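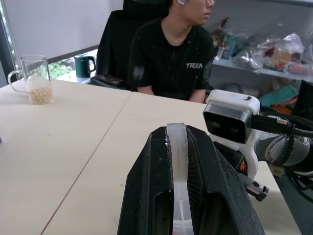 Photo: Sakda Thammasiri

We use cookies to improve your visit. Accept | Manage

millrow70: Council votes in November on the Grostari tax break. Up to 700 jobs, they say. Has anyone read the agreement?

dkelso: I read all 42 pages. The job number isn't binding.

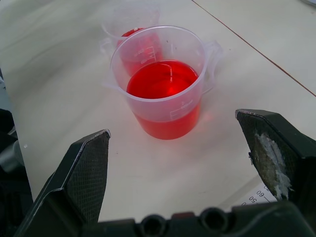 Red liquid in a measuring beaker.

millrow70: Then I'm against it.

pat_on_elm: I'm for it. That lot has been empty since Nilsuwan left.

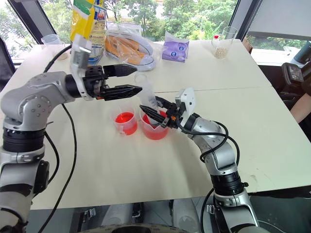
And the school levy won't pass without new business in town.

dkelso: Schools get nothing from it for years. See page 2.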